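Sunday, a little after nine at night

Feet up, tea gone cold, and I can finally say the Zekitden cell is back together! It has been sulking all week. On Tuesday's count (I know, I know, I said I'd stop bringing the numbers home) it had dropped 573 parts, and the line lead gave me the look every time I walked past with a coffee.

So today I had the place to myself, which I love. Radio on, no forklifts, nobody leaning on the fence asking how long. I started with the fingers, because Fluketti swears in the manual that you re-torque the finger screws every 400 hours and I'm pretty sure the last person at Wultdale to do that was me, back before May. Two of them turned with hardly any effort. That would do it – a bit of play at the screw is a lot of play out at the tip.

Then came the part I always put off, checking that the wrist camera and the fingers agree about where the middle is. I still do it the old way, with a scrap of tape on something plain and the arm jogged by hand at the slowest speed it has. You go left a hair, right a hair, squint at the monitor, mutter, go left again. I must have walked back and forth between the pendant and the screen for an hour.
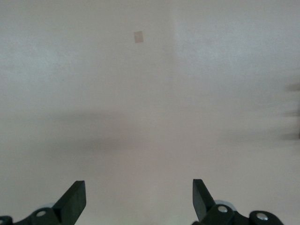 And of course I got greedy and wanted it perfect, so I kept nudging the offset and made it worse, then had to type the old value back in and start over. Same thing I did last time! I really need to write "STOP WHEN IT'S GOOD" on the inside of the cabinet door. In the end I changed it by 3 clicks and left it alone, which took more willpower than I'd like to admit.

The cable is the other story. The Kadrić clip that holds it along the forearm had cracked right through, so the cable was rubbing every time the wrist rolled over. I put on a spare and gave it a bit more slack than the drawing shows. We'll see if I regret that.

Ran it empty for a while before I left and it sounded fine, no tick at the end of the stroke. Tomorrow it gets nearly 2000 parts before lunch, poor thing. I've packed the good hex keys in my bag just in case, and I still need to order more clips.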